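Changes to how complaints about police are handled

From February, complaints about police conduct in the Darnus district go to a new intake office instead of the front counter of the station. The office is on the ground floor of the old courthouse, built in 1917, and uses the side entrance from the car park.
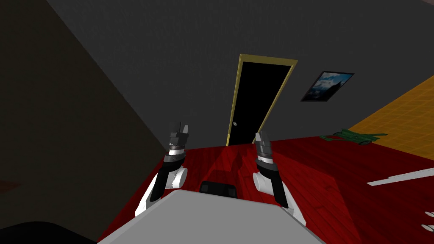
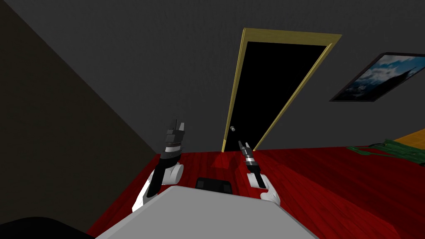

What has changed

Until now, a person who wanted to complain about an officer had to speak to the duty sergeant at the same station where the officer worked. The district's review of complaints handling found that some people gave up at that point, and others went home and wrote to their local member. Neither path left a proper record.

Under the new arrangement, intake is done by civilian staff who report to the district integrity unit. They take the complaint, give it a number and send a written acknowledgement within 24 hours. They do not investigate. Minor matters, such as rudeness or a missed call-back, are still sent to a supervisor to sort out. Anything involving use of force, a search, an injury or property that was not returned goes to the integrity unit, and the station is told only what it needs to know to preserve evidence.

Complaints that were already open at the time of the change stay with the officer handling them. If yours is one of those, you do not need to lodge it again. Ring the station and quote the number on your letter.

How to lodge a complaint

You can lodge in person, by post or by phone. Forms are available at the intake office, at the Nulico library and at the Gallardo community centre. Staff at the library and the centre can hand you a form but cannot advise you on what to write.

The form is 2 pages. The second page is for witnesses and may be left blank. There is a limit of 200 words for the summary on the first page, but you can attach as many extra sheets as you like, along with photos or copies of letters. Please keep the originals.

You may bring a friend, a relative or a support worker with you. Interpreters are free and should be booked ahead by phone. Anonymous complaints are accepted – the office cannot write back to you in that case, and it may be hard to take the matter far without a follow-up interview.

Recordings

Several readers have asked about body-worn camera footage. A complainant can ask to view footage of their own interaction with police, and the request can be made on the same form by ticking the box near the bottom of the first page. Viewing takes place at the office by appointment. Copies are not handed over at this stage and must be applied for separately under freedom of information.

Footage not linked to a case is deleted on a set schedule, so mention it when you first make contact, even if you have not finished the form.

Residents of Nurkeo

Nurkeo is covered by the neighbouring police district and is not part of this change. Complaints there are still made at the station counter or by letter to the district superintendent. The Darnus office will forward a Nurkeo complaint if it receives one by mistake.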